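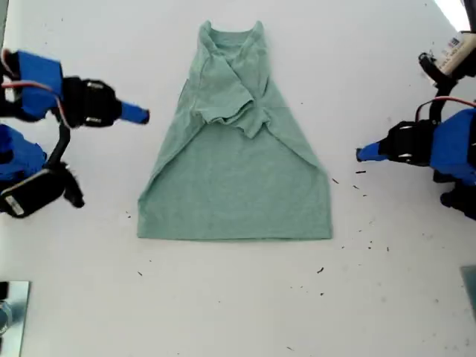 Proposed revision to the daily care routine for the two-arm folding cell at Brovedby. This thread is opened so that operators and maintenance staff may comment before the revision is entered in the cell manual. The present routine has the table wiped at the end of a shift only. During T-shirt work, small dark bits gather on the white top, and several can be seen to the right of the shirt and below the hem while the sleeves are already folded in. I propose that the top be wiped after every 60 shirts, with both arms parked and the drives off. The wrist cameras would be checked at the same stop.
Comments are requested by 30 June 2024.
Nesma Tazi, cell owner

Reply from fitriani_nair
I support the wipe. I do not support placing the camera check at the same stop. The two tasks call for different states of the cell. The wipe requires drives off; the camera check requires the arms to be held at the taught position so that the view may be compared with the stored reference. If both are done at one stop, the operator must power down, wipe, power up, home the arms and then compare. On the second shift this would not be done properly, and the log would say that it had been.

Reply from a.miettinen
I agree with Ms. Nair as to the order of work. I would add a point on cabling that the draft leaves out. The servo wires on both arms stand clear of the housings in open loops. This is by design, as the wrist needs the slack, but a loop that is too long can catch on a bracket when the arm folds back.

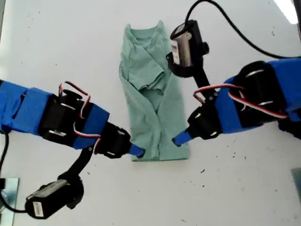 Left and right arms at the lower part of the shirt, with the servo wiring looped outside the housings.
The manual should state how each loop is to be inspected. My suggestion is as follows: with the drives off, move the wrist by hand through its full travel and watch the loop at both ends. It must not pull tight and it must not touch the fingertip. If it does either, the tie is to be cut and reset. Please do not add a second tie on top of the first. We have found this on the Ondby cell and it hides the fault.

Reply from orla.dunne
With respect, I do not believe a wipe after every 60 shirts is justified. The Ondby cell has run the same fold for 790 shirts between wipes with no rejected fold charged to debris. The fingertips meet the cloth, and lint on the open top does not reach them in any amount that matters. Each additional stop is an occasion for someone to lean on an arm and shift its base. I would sooner see the base bolts checked weekly and the wipe left where it is.

Reply from Nesma Tazi
Ms. Dunne's figure is noted. The Ondby cell handles washed shirts, while Brovedby receives them unwashed, and the amount of loose fiber is not the same. I accept the point regarding the bases. The weekly bolt check will be added.
On the camera check, I withdraw the combined stop. It will be carried out at shift start, after homing, with a reference shirt folded once and left in place for the comparison.

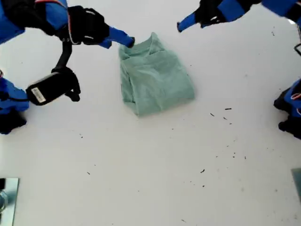 The reference shirt is to be of the same size each time and is to be kept in the drawer under the control cabinet. Operators have been using whichever shirt was on top of the pile, and the collar position then differs from one day to the next. A camera that has been knocked can pass unnoticed under those conditions.

Reply from genji_takeda
Two questions from the second shift.
1. Which cloth is to be used? The Rumach wipes leave fiber of their own. We have gone back to the plain microfiber, dry.
2. If the comparison fails, may the operator loosen the camera bracket, or is that reserved for maintenance?

Reply from a.miettinen
1. Dry microfiber. No spray on the table at any time while the arms are mounted.
2. Reserved for maintenance. The operator should stop the cell, tag it and call. The bracket screws are to be tightened with the small torque driver only, and the camera must be calibrated again afterward. Ní Bhriain supplied 3 spare brackets with the cell, and these are in the maintenance store.

Reply from orla.dunne
I remain of the view that the interval is too short. I ask that it be reviewed in August against the reject log, and I will not object further until then.

Reply from Nesma Tazi
Agreed. The review will be held in August. The wording on wire loops will be taken from Mr. Miettinen's post. Mr. Takeda, please send me the part number of the microfiber cloth so that it can be listed in the manual.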